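Unit 4: Storing and Handling Goods in a Small Warehouse
Course handout, Introduction to Stock Management
Instructor: Branwen Harries
Revised Oct 7, 2020

4.1 Purpose of this unit

Students who complete this unit should be able to assign a storage location to a new item, explain the difference between fixed and floating locations, and carry out a cycle count without interrupting daily picking. Unit 3 (Receiving) is assumed. Students who missed the receiving practical should read the handout for that unit before attempting the exercises below.

4.2 Terms

Location: any marked place where stock may be kept. A shelf, a bin on a shelf, and a square painted on the floor are all locations if they carry a code.

Stock-keeping unit (SKU): one distinct item as the warehouse records it. The same soap in two sizes is two SKUs.

Pick face: the location from which orders are filled. Reserve stock of the same item may be kept elsewhere and moved down when the pick face runs low.

Slotting: deciding which SKU goes in which location.

4.3 Fixed and floating locations

Under a fixed system, each SKU has a home. Staff learn the layout quickly, and a missing item is noticed because its place is empty. The cost is space. A home must be large enough for the greatest quantity ever held, and for much of the year it will be partly unused.

Under a floating system, goods are put wherever there is room and the location is recorded at that moment. Space is used far better, but the record becomes the only guide to where anything is. A single put-away entered under the wrong code may hide a pallet for weeks.

Most small warehouses combine the two. Pick faces are fixed and reserve stock floats. The Sayce depot, which we will use as our case throughout the term, holds 943 SKUs in 3701 coded locations and has worked in this mixed way since it moved out of its original building.

4.4 Unit of handling

Before slotting an item, establish the unit in which it will be handled: pallet, case, inner pack, or single piece. Items handled singly need more frequent access and more careful thought about height and reach. Light, soft, or oddly shaped pieces stack poorly and should be kept in bins.

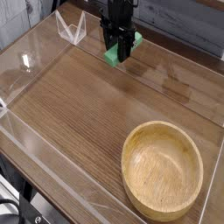 Figure 4.1. Single-piece handling: a green foam block held in a gripper.

Weight is treated separately. Heavy cases belong between knee and chest height regardless of how often they are picked. Very light cases may go on the top level, provided that a step is available in the same aisle.

4.5 Slotting by rate of movement

The usual method ranks SKUs by the number of times each is picked in a set period. Note that this is the number of picks and not the quantity shipped. An item ordered once in a lot of several hundred causes one trip to the shelf; an item ordered singly every morning causes many.

At Sayce, the ranking is run every October, before the busy season. The 20 fastest items are placed in the first aisle, nearest the packing benches. The list tends to change less than students expect. In the last review, 11 of these items kept the locations they already had.

Items that are regularly ordered together may be placed near one another, even when their individual rankings differ. Items that look alike should be kept apart. The depot's Ramine and Trotuvov filter cartridges come in similar cartons, and were confused at the pick face until they were moved to separate aisles.

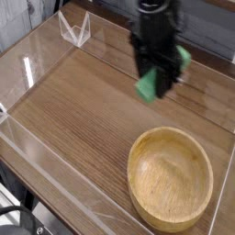
A re-slotting exercise should be limited in size. Moving everything at once produces a period in which neither staff nor records can be relied upon. Move one aisle, confirm the records, and then proceed to the next.

4.6 Cycle counting

A cycle count checks a small part of the stock each day in place of a full annual count. Fast-moving items are counted more often than slow ones. The person counting should not be shown the recorded quantity beforehand. Where count and record disagree, a second person counts again before any correction is entered.

4.7 Exercises

1. Using the Proltero order sheets distributed in class, rank the items by number of picks, then by quantity. Comment on the three largest differences.

2. Draft a one-page plan for re-slotting a single aisle. State who confirms the records and at what point.

3. Read Section 4.3 again and describe a business for which a wholly fixed system would be the better choice.

Written answers are due at the start of the next class meeting.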